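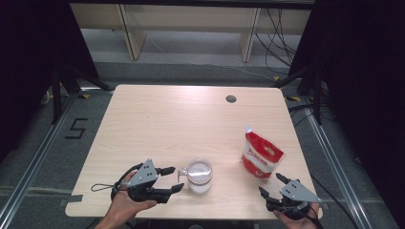 4. 음반 디지털 변환 및 잡음 제거

본 장에서는 Dakik 턴테이블의 출력을 컴퓨터로 녹음하고, Clunex 편집 프로그램으로 클릭 잡음과 긁힘 잡음을 줄이는 절차를 설명한다. 프로그램 설치와 사용자 등록은 2장, 톤암 균형 조정은 3장을 참조한다.

4.1 준비 사항

- Dakik 턴테이블(포노 앰프 내장형 또는 외장 포노 앰프 연결형)
- RCA–3.5mm 스테레오 케이블 또는 USB 케이블
- Clunex가 설치된 컴퓨터
- 저장 공간: LP 한 장당 여유 공간 최소 1GB 권장
- 음반용 정전기 방지 브러시

주의: 외장 포노 앰프를 사용하는 경우 턴테이블 뒷면의 스위치를 반드시 PHONO에 둔다. LINE에 둔 상태로 연결하면 신호가 이중으로 증폭되어 소리가 찌그러진다.

4.2 연결

1. 턴테이블과 컴퓨터의 전원을 모두 끈다.
2. 턴테이블의 접지선을 앰프의 GND 단자에 고정한다. USB 연결 시에는 이 단계를 생략한다.
3. RCA 케이블의 흰색 단자를 L, 빨간색 단자를 R에 꽂는다.
4. 반대쪽 단자를 컴퓨터의 라인 입력에 연결한다. 마이크 입력에는 연결하지 않는다.
5. 컴퓨터, 앰프, 턴테이블 순으로 전원을 켠다.
6. Clunex를 실행하고 [설정] > [입력 장치]에서 해당 장치를 선택한다.

참고: 60Hz 대역의 웅 하는 소리가 들리면 접지선의 체결 상태를 먼저 확인한다. 증상이 계속되면 컴퓨터와 앰프를 같은 멀티탭에 연결한다.

4.3 녹음 레벨 조정

1. 음반에서 소리가 가장 큰 부분을 찾아 재생한다. 일반적으로 바깥쪽 트랙의 레벨이 높다.
2. 레벨 미터의 최고점이 -6dB 부근에 오도록 입력 슬라이더를 조정한다.
3. 미터 오른쪽 끝의 적색 표시가 켜지면 슬라이더를 낮추고 1번부터 다시 실시한다.
4. 샘플링 주파수는 44.1kHz, 비트 심도는 24비트로 지정한다.

주의: 입력 단계에서 잘린 파형은 이후 편집으로 복원할 수 없다.

4.4 녹음

1. 브러시로 음반 표면의 먼지를 제거한다. 브러시는 홈 방향을 따라 움직인다.
2. 회전수를 선택한다. LP는 33 1/3, 싱글은 45를 사용한다. 1970년 이전의 싱글 중 일부는 33 1/3 규격이므로 라벨을 확인한다.
3. Clunex의 [녹음] 버튼을 누른 뒤 바늘을 내린다. 첫 곡 앞의 무음 홈도 함께 녹음한다. 이 구간은 4.6의 잡음 표본으로 사용한다.
4. 한 면이 끝나면 바늘을 올리고 [정지]를 누른다.
5. 파일을 WAV 형식으로 저장한다. 원본 파일은 편집하지 말고 사본을 만들어 작업한다.

참고: 한 프로젝트에는 트랙을 최대 100개까지 등록할 수 있다. 이를 초과하는 경우 프로젝트를 나누어 저장한다.

4.5 클릭 및 긁힘 잡음 제거

1. 사본 파일을 열고 [복원] > [클릭 제거]를 선택한다.
2. 감도를 300으로 설정한다. 이 값은 공장 초기값이다.
3. [미리 듣기]로 결과를 확인한다. 심벌즈나 관악기의 어택이 둔해졌으면 감도를 낮춘다.
4. [적용]을 누른다.
5. 남아 있는 큰 클릭은 파형을 확대하여 하나씩 선택한 뒤 [보간]을 실행한다. 한 번에 선택하는 구간은 7밀리초를 넘기지 않는다.

주의: 바늘이 튀어 같은 구간이 반복되거나 건너뛴 녹음은 클릭 제거로 고칠 수 없다. 침압을 허용 범위 안에서 재조정하고 해당 면을 다시 녹음한다. 바늘 위에 동전 등의 추를 올리지 않는다.

4.6 표면 잡음 제거

1. 첫 곡 앞의 무음 홈 구간을 선택한다. 클릭이 포함된 부분은 피한다.
2. [복원] > [잡음 표본 등록]을 누른다.
3. 전체 파형을 선택하고 [잡음 감소]를 실행한다. 감소량은 6dB에서 시작하며, 12dB을 넘기면 물소리와 비슷한 부작용이 생길 수 있다.
4. 곡의 끝부분이 사라지는 구간을 들어 잔향이 끊기지 않는지 확인한다.

4.7 트랙 분할 및 내보내기

1. [트랙] > [자동 분할]을 실행한다. 라이브 음반이나 메들리는 무음 구간이 없으므로 수동으로 표시한다.
2. 트랙별로 곡명, 연주자, 발매 연도, 음반 번호를 입력한다.
3. [내보내기]에서 MP3 또는 FLAC을 선택한다. 보관용으로는 FLAC을 권장한다.
4. 저장 위치를 지정하고 [확인]을 누른다.

참고: 내보내기 중 오류 코드 122가 표시되면 저장 위치의 쓰기 권한이 없는 상태이다. 다른 폴더를 지정하고 3번부터 다시 실행한다.

4.8 Polerton 카탈로그 연동

Polerton 형식의 목록 파일을 사용하는 경우 [파일] > [목록 가져오기]에서 파일을 지정하면 4.7의 2번 항목이 자동으로 입력된다. 같은 곡의 모노반과 스테레오반은 음반 번호로만 구분되므로 가져온 뒤 번호를 대조한다. 문자 인코딩은 UTF-8만 지원한다.

문서 개정일: 2018년 10월 1일

이 사이트는 이용 편의를 위해 쿠키를 사용합니다. 계속 이용하시면 쿠키 사용에 동의하는 것으로 간주됩니다. 동의 | 자세히 보기

문의하기 | 저작권 © Deng. 무단 전재 금지 | 맨 위로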